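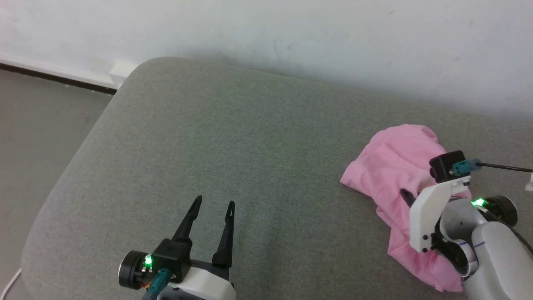 Jaxon Leclerc objected that a heathered cloth should be graded the same way as a plain one, and that the extra column on the inspection form only slows people down. The objection was raised after the September session and is answered in section 2.

UPHOLSTERY CARE AND INSPECTION
Handout 5: Flat padded surfaces in woven cover

1. Scope

The handout covers padded pieces with a fixed woven cover and rounded corners: ottomans, benches, sofa seats. Loose cushions are in Handout 2. Leather and coated fabrics are not covered in this course.

2. Color and fleck

A heathered weave combines lighter and darker yarns, so a small mark can sit inside the normal variation of the cloth. A plain weave has no such variation and the same mark is visible from across the room. Grading both on one scale gives heathered covers better scores than they have earned. The form therefore keeps the column. Leclerc's point about time is fair, and the column may be left blank when the cloth is a single color.

Gray is a difficult color to record. It takes on a cast from the wall, the floor and any object placed near it, and one cover can read warm at one end and greenish toward the middle. Record the color under one light only. Do not correct a color entry from a photograph.

3. Order of work

Clear the top before starting. Bags, clothing and paper hide marks and leave temporary dents in the padding.

Work from the far edge toward yourself. Run a flat hand along the top rim, then around each corner. Corners are checked by touch first and by eye second. On a broad rounded corner the cover is under more tension than on the flat, and thinning starts there.

Vacuum with the upholstery nozzle, along the weave, low suction. Two passes.

Move the piece away from the wall if it can be moved by one person. Check the wall side for rub marks, and lift any cable clear of the base before sliding. A cable pinched under a padded base will mark the cover and may damage the cable jacket.

4. Items left on the cover

Thin plastic bags are the usual case. Printed bags can transfer ink under weight or warmth. Unprinted bags are lower risk but hold crumbs and moisture against the cloth. Remove, shake out away from the piece, and inspect the area underneath before going on.

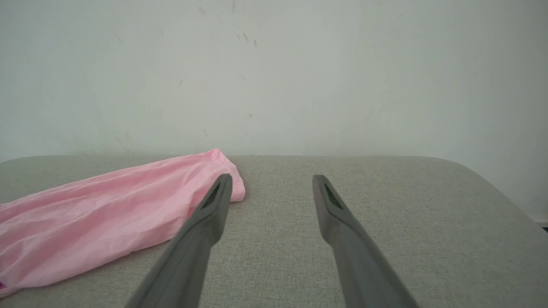 Fig. 2. Woven cover, light grayish beige, with pink plastic bag at left.

5. Recording

Use the Melnyk form, one sheet per piece. The Brarken form from last year has no field for rim condition and should be discarded. Enter the cover as plain or heathered, then the color, then rim, corners and flat in that order. Sheet numbers continue from 1,641.

Chak-lun Tai will collect completed sheets at the Guvon workroom. Sheets without a piece number are returned unmarked.

Reading for next time: Kesero course pack, section on piping and seams.

Revised 27/12/2024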